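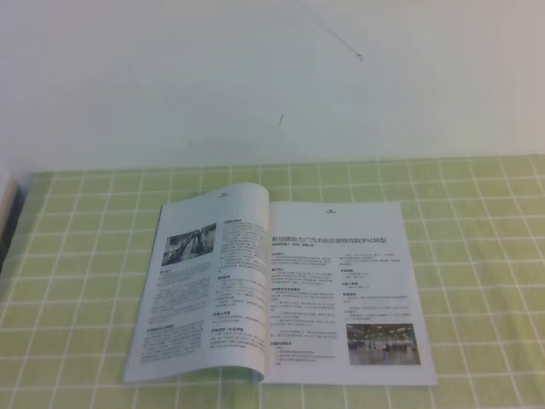 Station 2, test object on the cloth: magazine, open at a two-page spread.

Acceptance checklist – page-turning kit under review
Supplier: Gaketti. Site: Tetard reading room, bench by the wall.
Checked by: Gleice Furtado. Date: 4th September

1. Cloth flat, no folds under the test object
OK. The grid lines help me to place the magazine straight.

2. Test object lies open without a clip
OK, with comment. The left page curls up near the spine. The manual speaks only of flat pages, so I ask Gaketti to write which curl is allowed.

3. Free space on both sides of the object
OK. There is more space on the right than on the left.

4. Objects at the table edge
Open. Something white stands at the far left, back corner. Please remove it before the arm is powered.

5. Wall behind the station clean
Minor. Some small dark marks. Wipe it, or tell the vision software to ignore this area.

6. Emergency stop in reach of a seated person
OK. Pressed twice, the arm stopped both times.

7. Page grip force
Not OK. Limit in our order is 30 grams, the display showed 48. Everett Ridgeway repeated it with the second finger pad and got 29, so I suspect the pad. Supplier must send a new one.

8. Cable cover on the floor
OK.

9. Endurance, 600 turns without torn paper
Not started. Waits for item 7.

10. Manual in English
Partly. Chapter on cleaning is missing – Gaketti promised it already in March.

Result: not released. Items 4, 7 and 10 must be closed first, then Everett signs and I start item 9.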